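Subject: Re: [kitchen-arms] Second pair of grippers, or wait?
Date: 2018-01-07

Simone Trindade wrote:

> Before I send the order off to Terkaser, could those of you who use the arms every day tell me whether we want a second pair of grippers this year? The quote is 2,021 for the pair, with spare fingers extra at 80 each. I have to give Gill a total before February and I would much sooner ask once than go back with my cap out.
>
> Simone

Dear Simone, dear all,

Thank you for asking before ordering, which is more than we managed with the Clorance rails (still in their boxes, bless them). I've had a good think over the holiday and I'm going to be a nuisance and say: not yet on the grippers, but a generous yes to the fingers.

My reasoning, such as it is, goes like this. When we lose a day at Stanilcombe it's nearly always a worn finger or a cable that has been tugged once too often, and a whole new gripper sitting in the cupboard doesn't help much with either. So I'd put down:

- 14 spare fingers, which comes to 1,120 at the quoted price
- two full sets of cables, price to be asked
- a bit of money for crockery and groceries, please!

If Terkaser will knock something off for a larger order of fingers, so much the better. Their delivery last time took 11 weeks, so I'd get the order in early whatever we decide. 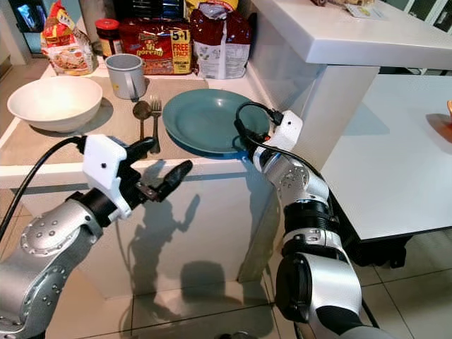
The cables are the part I'd really like to argue for, as they tend to get left off the list and then we all go hunting for one in a panic. Both arms carry theirs on the outside, one looping down from the upper part of the left arm and the other arcing right over the top of the right gripper, and with a plate, a mug and a big bowl all within reach there's plenty to snag on. I'd ask for slightly longer ones and some decent clips to hold them in. As for the groceries, it does add up over a year, and I'd rather we had a proper line for it than keep putting in odd receipts.

If anybody feels strongly that we need the second pair after all, do shout, I'm quite ready to be talked round. I'm also happy to ring Terkaser about the cables myself if that saves you a job, Simone.

All the best for the new year, and love to everyone in the workshop

R.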